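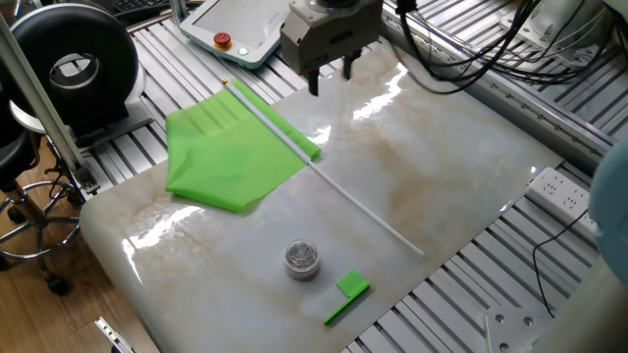 Last week was scale, and I rushed the end of it, so let's pick up flags again before we move on to table dressing. If you're building a prop list for a show, a parade or a shop window, you'll nearly always need the same thing in two sizes, and the two sizes have to look like family. Take green, our practice color all through August. A big bright green flag on a long white pole and a miniature one on a short green stick belong together because the color carries across, even though the poles don't match at all. Keep that in mind when you're sourcing. I've seen people spend a whole afternoon hunting for a tiny white stick when the fabric was doing the work already.

Now, the sleeve. A sleeve is the tube of fabric along one side that the pole slides into. There are other ways to hold a flag on (ties, clips, grommets) and we'll get to those in session 15, but the sleeve is what I want you to be able to sew without thinking. Wrap a strip of paper around your pole, mark where it meets itself, lay it flat and measure it. Add a little ease so the pole goes in without a fight, then add your seam allowance. Please don't guess! The Grornham parade group brought me a flag once with a sleeve so tight we had to unpick it in the parking lot with somebody's nail scissors, and it still went out crooked.

A few words on thin fabric, because that's where most of the questions came from last time. Light, slightly see-through cloth moves beautifully in the air. It also shows every fold you ever put in it. If you've stored it folded you'll get lines, and under strong light those lines look much worse than they do at home. Test your iron on a corner first, low heat, with a pressing cloth over the top. Yvette Melnyk, who takes the costume half of this course, hangs hers in a steamy bathroom overnight and swears by it. I've tried it with mixed results - fine on a small banner, not much use on a large one.

Laying out

Before you roll or pack a flag, spread it out on something smooth and pale. I'm fussy about this one. On a dark or rough surface you miss the snags, and a bit of grit will catch a thin weave every time. Polished stone is lovely for it as long as you watch the glare, because a shiny top throws the ceiling lights straight back at you and you can look right past a pulled thread. Move your head around. Yes, you'll look silly.

Set the pole down at a slant if the table is short, and smooth the cloth out from the sleeve, working away from it. Check the cap while you're there. Those little metal-colored finials work loose, and they roll.
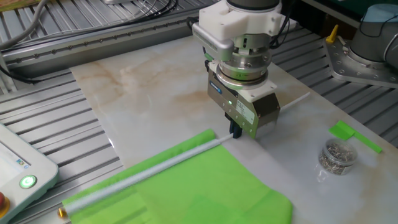 Fig. 2. Large flag spread flat along its white pole, with the small container of pins or nails close by.

Small hardware goes in a clear container with a lid that fits. I don't care if it came from the craft store or had spices in it, so long as you can see in without opening it. Keep it on the same surface as the job, and close the lid before you shake out any fabric. (Ask Jade Sawatzky about the Charbonneau window some time. She was still finding pins at the strike.)

Labeling

Everyone's prop box gets a number on the course list. Write it on masking tape and stick it on the box, never on the fabric, as tape gum does not come out of thin cloth. The flag boxes are 1338 for the large ones and 1384 for the minis. Minis go in flat with tissue between them. Large flags get rolled around the pole, sleeve side first, then tied loosely with cotton tape in two places. Loosely! A tight tie leaves a dent in the roll, and then you're back at the iron.

For next time

Bring a pole or dowel of any thickness, a piece of light fabric big enough to wrap it with plenty left over, and your paper strip with the measurement written on it. We'll sew sleeves for the first hour and do finials after the break.

Read the Oledon chapter on banners if you have the packet, but skip the part on fringe. If you want to order fabric together, put your name and yardage on the sheet by the door. The price drops at 100 yards and we were a little short of that when I last looked.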